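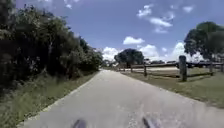 The path between the trees and the grass.

I started to collect fossils when I was already an adult, so I am slow and I make mistakes that children in the local club do not make. In May I made a new one, and I want to write it down while I still remember the steps.

The quarry at Fikurstead opens to visitors only in the morning. The rock there is a gray limestone with thin layers of clay, and the clay is where most people look, because you can open it with a knife. I prefer the limestone. It is hard work, but the ammonites in it keep their shape, and in the clay they are pressed flat like a coin.

I brought home six pieces. Five were ordinary, small ammonites with the center missing. The last was a lump the size of my fist, with one curved rib showing on the side. I was sure it was a nautilus. I wrote "nautilus" on the label, number 203 in my notebook, and I even sent a message to Hwa-young Seol, who taught me most of what I know about preparation. She answered with one question: "Did you see the suture?"

I had not seen the suture. For readers who do not collect: the suture is the line where the inside walls of the shell meet the outside wall. In a nautilus it is a gentle wave. In an ammonite it is folded many times, and in late species it looks like the edge of a leaf. You can only see it when the outer shell is gone and the stone filling is clean.

So I began to clean. I use a small air pen from Kandent for the rough part, and then I go to sandpaper, always wet. I start with 600 grit and finish with 2000. Between the grits I wash the piece and also the table, because one grain of the coarse paper will make a scratch which you find only at the end. I know this rule very well and I still forgot it one evening. The scratch is on the left side, near the rib.

After the second evening the line came out, and it was folded, with small teeth. An ammonite, then, a rather fat one. I crossed out the word on the label but left it readable. Hwa-young says a label should keep its old mistakes, so that the next owner can follow how the name has changed. I think she is right, although it is a little embarrassing for me.

I still don't have a species. The guide by Felska has two drawings that are close, but in one the ribs divide near the middle of the side, and in the other they divide lower. On my piece they divide in both places, depending on which rib I choose. Perhaps it is a young one. Perhaps I am counting the repaired part as a rib.

The wax I used for the finish is called Tak. It gives a soft shine but it darkens the limestone more than I like, and next time I will try it first on the back. If somebody has removed this wax from a porous stone without damage, please write to me below, I would be grateful.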